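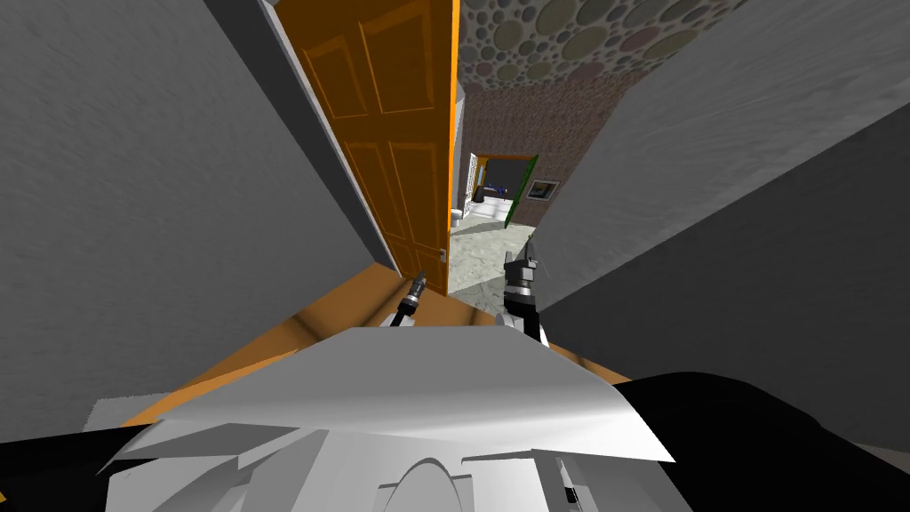

Door task, week 7

Our club entry for the Mandgate simulation round is a mobile base with two arms that has to get through a house and open whatever is in the way. I have the approach planner. The base is allowed 21 attempts per house, and I spent most of November on the first doorway.

The trouble was torso pitch. Leaning forward buys reach, but past a certain angle the planner treats the chest plate as an obstacle and returns no path. I capped the pitch and moved the base stop back 145 mm.

We use cookies to improve your experience. By continuing to browse you accept our cookie policy. 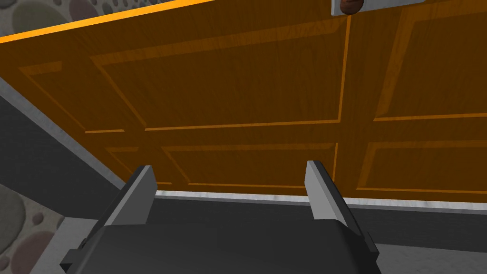 Grasp planning is the other half of my job, and it's in worse shape. The Unley planner we started from assumes a bar handle. A round knob on a flat plate, up near the top of a paneled door, gives two parallel fingers very little to hold — even spread wide, they need to come in square to it. I'm now sampling about 700 wrist poses per knob and discarding any that put the gripper housing through the door. It's slow. Next job is caching the poses.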